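Notes for Week 6 - Reading a Football Match Without Watching the Ball

Hello again. I've typed these up from my own scribbles plus what ended up on the whiteboard, so they jump about a bit. If you missed the session, read the part on pressing triggers first and then go back to the start. If you were there, you already know I spent far too long on throw-ins, and I'm going to do it again here.

What we were trying to do

Last week we talked about formations as numbers, and I said I don't love them. A 4-3-3 with the ball can be a 4-5-1 without it and something like a 3-2-5 when the left back wanders inside. So this week I wanted you to look at spaces. Where is the grass? Who is closest to it? Who wants to be there and can't get there?

The exercise was simple. Watch nine minutes of a match with your eyes on one player who doesn't have the ball, and write down every time that player turns their head to check what's behind them. (Chiharu Sekiguchi picked the Custer holding midfielder and filled both sides of the sheet, which made the rest of us feel lazy!) The fullbacks checked a lot less than the central players. Makes sense - a fullback has the touchline on one side and only half a pitch to worry about.

Keep your sheets. We'll use them again when we get to defending set pieces.

Pressing triggers

A trigger is the moment a whole team agrees to go and hunt the ball. It can be a bad first touch, a pass played backward, a pass into a player facing his own goal, or a ball in the air that takes a long time to come down. Most teams have two or three they really believe in, and the rest are wishful thinking.

In the Flarncombe clip we watched twice, the striker starts running as soon as the center back opens his body toward the sideline. He isn't trying to win the ball. He's curving his run so the pass back inside is gone, and now there's only one place for the ball to go. The winger is already on his way there. Look at the midfielder behind him too, because he's late, and that's how Flarncombe get played through on the very next attack.

Somebody asked if the late midfielder was tired or just didn't see it. I don't know! We can't tell from one clip, and please don't write "lacks work rate" in your assignments unless you've got more than one clip to back it up. Write what he did and when he did it.

Terms we used:

Cover shadow - the area behind a pressing player where a pass can't easily reach. Think of the ball as a lamp.

Rest defense - how your team is arranged at the back while you're attacking, so you don't get caught when you lose it.

Third man - A passes to B, B lays it off to C, and C was the one A wanted all along.

Half-space - the lane between the wing and the middle. Everybody says it, so we may as well say it properly.

Throw-ins, at length

I timed one half of the Custer match and the ball was out for a throw far more often than it was out for a corner. Teams practice corners all week and then throw the ball down the line to a guy with a defender on his back. It drives me nuts.

Three things to look for on a throw. First, is the thrower's nearest teammate moving toward him or away? Second, has anyone on the far side come across to help? Third, what does the thrower do after he lets go? The best ones step straight back onto the pitch and ask for it again, and you'd be amazed how often they're left alone.

Molefe's old coaching pamphlet, the stapled one I passed around, has a nice drill for this. Four attackers, four defenders, a square by the touchline, and every restart is a throw. You score by keeping it for six passes or by switching it out to a mini goal on the far side. Try it with your own team if you've got one. The kids I coach complained for ten minutes and then wouldn't stop playing it.
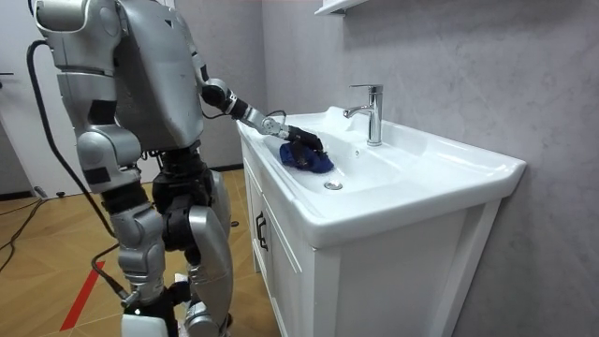

Stundero, April

I wrote this next bit up on the road, so forgive the change of pace. I went to see the cup tie there, evening kickoff, 608 people through the gate in a ground that can hold 2,000. Small crowds are great for our purposes. You can hear everything! The home goalkeeper talked from the first whistle to the last, and after a while I stopped watching and just listened to him.

What he said was mostly names and directions. "Left shoulder." "Step." "Hold, hold, hold." Very little shouting for the sake of it. When he went quiet, for a spell early in the second half, the back line dropped ten yards and the visitors scored from the edge of the box. I can't prove that one caused the other, but I put a star next to it in my notebook.

The other thing I noticed was how early the visitors' left winger gave up on tracking back once they were ahead. He stood high and wide and waited. Their coach seemed fine with it - it kept two defenders pinned - so we should be careful about calling it laziness. Same point as the Flarncombe midfielder, really.

For next time

Pick any match you like, any level. Choose one defender and follow them for a full half. I want a page, handwritten is fine, covering these:

Where do they stand when their own team has a corner?
Who do they talk to, and who talks to them?
What do they do in the five seconds after their team loses the ball?

Add a sketch of the pitch with their starting position in each half marked on it. Stick figures are welcome. Mine are terrible.

The written assignment is worth 100 points and the head-check sheet counts toward it, so staple the two together. If your match went to extra time, ignore the extra time. Bring a pencil and something to lean on, as we'll be starting outside by the practice pitch and going in once the light goes.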